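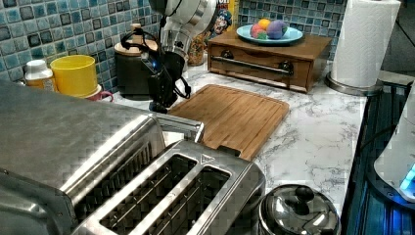 4.3 Rules for work at the kitchen counter

Read this section before you start the first task with the Nilon arm. The rules are the same for the Skivach and the Pfister gripper.

1. Unplug all heating appliances (toaster, kettle, cooktop) at the wall. If a task needs a live appliance, follow section 4.6 in place of this one.

2. Set the working height. In free travel the fingertips must stay 20 mm or more above the highest object in the zone. Lower travel is allowed only for the approach to an object.

3. Limit the speed to 200 mm per second. Open Wernico Panel, select Limits, type the value and press Save. The value goes back to 265 after a factory reset, so please check it again each time.

4. Guide the cable along the arm and leave a loop at the gripper. Turn the wrist slowly by hand in both directions. The loop must not catch on levers, knobs or handles.

5. Put glass and ceramic objects at the back of the counter, outside the zone, if the task does not use them.

6. Press the stop button one time as a test. Release it and confirm on the panel.

CAUTION: Do not reach under the gripper while the arm has power, also when it stands still.

CAUTION: Metal with a polished surface can give wrong depth values. Teach the position of such objects by hand.

Note: Toy food is recommended for training new operators. Real food is permitted only with the washable finger covers.

Note: Replace the finger pads after 2000 grips, or earlier if you see cracks. Write the change in the service log.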